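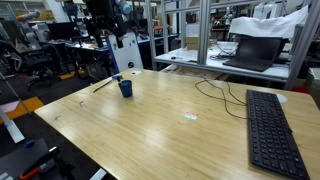
4.2 Handmade and generated grids

Figure 3. A desk with a small dark blue cup and a pencil.

We now turn to the question that drew us to loop puzzles in the first place: can solvers feel the difference between a grid set by hand and one made by a program? We took 40 handmade loop puzzles from the Maksymiv collection and matched each with a grid of the same size from our generator, Heltero. The generator was asked for 1,000 grids in January, and we kept only those with a single solution that could be reached without guessing.

The results delighted us. Solvers on the Dellow puzzle site rated the handmade grids as more enjoyable, yet their solving times were nearly the same for both sets. What differs is the order in which the clues come into play! In a handmade grid the opening steps tend to sit close together, so that one corner of the loop leads gently into the next (setters call this the path). Heltero scatters its openings, and the solver has to hunt across the whole grid after almost every line drawn.

This is a lovely finding for anyone who writes generators, as the path can be measured. We define the jump of a step as the distance in cells from the step before it, and sum the jumps over the easiest solution. Choosing grids with a low sum closed much of the gap in ratings, although the 3 largest grids still favoured the human setter by a clear margin.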